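Opinion | Console & PC
By Mortimer Delacroix
August
48 comments | 23 shares

The last boss in Nurkberg took me 50 tries. I don't regret any of them, but I do think the game should have let me save outside his door.

If you haven't played it, the final tower has four floors. You clear each one, ride the lift up, and fight the Warden at the top. When you die, you go back to the bottom of the tower. The walk up takes over 23 minutes if you kill everything, and less if you run past the archers on the third floor. Most people end up running past the archers.

Fans of the game say the walk is part of the test. I've read that argument many times and I still don't buy it. By my tenth attempt I could do the first two floors while thinking about groceries. I wasn't learning anything about the Warden down there. He has a spin attack with a late second hit, and the only way to learn the timing is to stand in front of him and get hit by it.

Compare Stistcombe, which came out of the same studio. Its bosses are meaner. The drowned knight in the mill has three health bars and can poison you through a shield. But there's a bell right outside the mill, you ring it, and you're back in the fight in a few seconds. I lost to him plenty and never once thought about turning the game off.

Nandeo went the other way and let you skip any boss after five losses. I think that's too generous, and I used it once and felt bad about it, but at least it respects the fact that people have jobs.

What I'd like is simple. Put the save point at the door. Keep the boss as hard as you want. If the designers are proud of the tower, let players go back and run it for a reward. Pruitt, the merchant on the ground floor, sells almost nothing worth having anyway, so give him something to trade for it.

The studio has patched the Warden's health twice. It has never touched the save point.
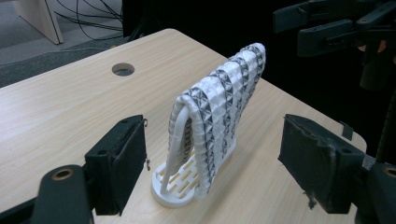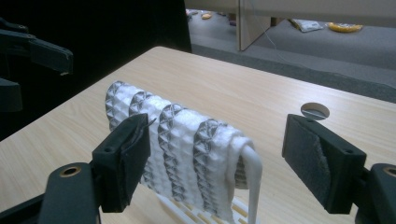
Delacroix is wrong about the third floor, wrote Hobbin332, because the archers drop the fire arrows and the Warden's second phase is half as long if you bring a full quiver. A save at the door would mean most players never find that out. I'd put it on the third-floor landing and leave the rest alone.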